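시뮬레이션에서 그리퍼 카메라가 기울어져 나옵니다. 장착 오프셋 문제일까요?

작성자: 졸린고등어
분류: 로봇 설정 > 양팔 모바일 매니퓰레이터
작성일: 5월 26일

집 실내 씬에 양팔 로봇을 올려서 쓰고 있습니다. 컨트롤러는 Wolteck, 그리퍼 드라이버는 Coler 것입니다. 4월에 로봇 모델 파일을 새 버전으로 바꾼 뒤부터 손목 카메라 화면이 예전과 다릅니다. 대기 자세에서 손가락을 벌려 두면 창문과 천장 테두리가 비스듬하게 보이고, 그리퍼 바닥 쪽은 화면 아래에서 잘립니다. 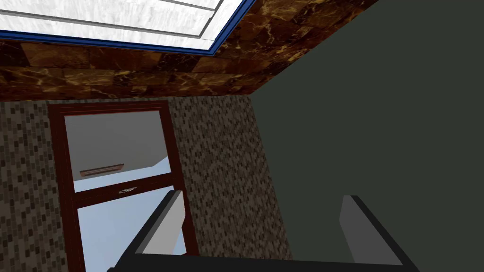
지금까지 해 본 것

- 카메라 링크의 roll 값을 0으로 바꿔 봄. 변화 없음.
- 그리퍼를 닫았다가 다시 벌려 봄. 손가락 두 개 모두 명령대로 움직임.
- 씬을 다시 불러옴. 변화 없음.

관절 로그를 보면 손목 마지막 관절이 270도로 찍힙니다. 예전 로그에는 이 값이 없어서 비교를 못 했습니다. 카메라 장착 값을 고쳐야 하는지, 관절 영점을 고쳐야 하는지 알고 싶습니다.

Toshiko Hamada

카메라 값은 일단 그대로 두세요. 대기 자세에서 그리퍼가 위를 향하고 있으면 손목 카메라에 천장이 들어오는 것은 정상입니다. 기울기만 보고 장착 오프셋이 틀렸다고 할 수는 없습니다.

순서는 이렇게 하시면 됩니다.

1. 팔을 대기 자세로 보내고 두 그리퍼를 모두 벌립니다.
2. 몸체 쪽 카메라로 화면을 바꿔 양쪽 손목이 함께 보이게 합니다.
3. 양팔의 관절 값을 같은 시각에 저장합니다.
4. 손목 마지막 관절만 모델 파일의 영점과 비교합니다. 다르면 영점을 고치고, 같으면 그때 카메라 링크를 봅니다.

roll을 바꿔도 변화가 없었다면 수정한 파일이 로드되지 않았을 가능성이 큽니다. Wolteck 쪽은 캐시를 지우지 않으면 이전 모델을 계속 읽습니다. 캐시부터 지우고 1번으로 가세요.

2번에서 나오는 화면은 대략 이런 식입니다.
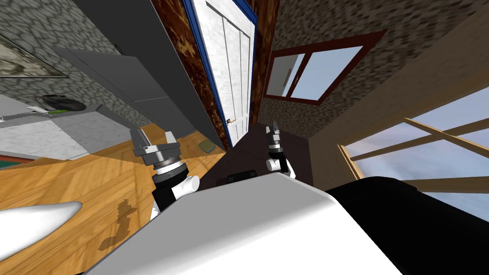 몸체 쪽에서 본 양팔. 좌우 그리퍼 모두 위를 향해 벌어진 상태.

이 화면도 많이 기울어 있으니 수평은 보지 말고 손목 방향만 확인하세요. 원근 때문에 오른팔이 더 가늘게 보이는데 모델 크기가 잘못된 것은 아닙니다.

밤콩

저도 비슷했는데 그냥 Zilach로 옮겼습니다. 거기서는 괜찮았어요. 원인은 모르겠습니다.

노을길7

Coler 드라이버 버전도 확인해 보세요. 저는 설정 파일 125번째 줄에 예전 손목 이름이 남아 있어서 왼팔 값이 오른팔로 들어가고 있었습니다. 이름을 고치고 컨트롤러를 다시 켜니 해결됐습니다. 위에 적힌 캐시 삭제는 저도 필요했습니다.

댓글 (졸린고등어)

캐시를 지우니 roll 값이 반영됩니다. 원래 값으로 되돌려 놓았습니다. 영점은 모델 파일과 90도 차이가 나서 수정 중이고, 왼팔을 끝내면 오른팔도 같은 방법으로 확인하겠습니다.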